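Search stories Go

The Blue Basket
2019-05-12
by Marites Maglaya

Her aunt had kept buttons in it, and after that receipts from the shop in Hikik. Marites Dela Peña tipped it over the sink in January and one button fell out.

"Keep it or sell it?" her brother asked.

"It's full of holes."

"It was always full of holes."

She thought about the tray at home, the keys and the bus cards - none of them would fall through. She put it down on the green cloth and went to find her coat.
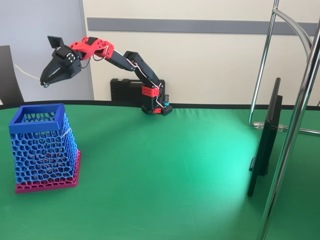 The basket on the green cloth, blue down to the pink at its base.

Her brother had already written three dollars on a sticker. She put the sticker in her pocket.

Recent stories
Room 213
The Yap Ferry
Mrs. Gerkberg's Stairs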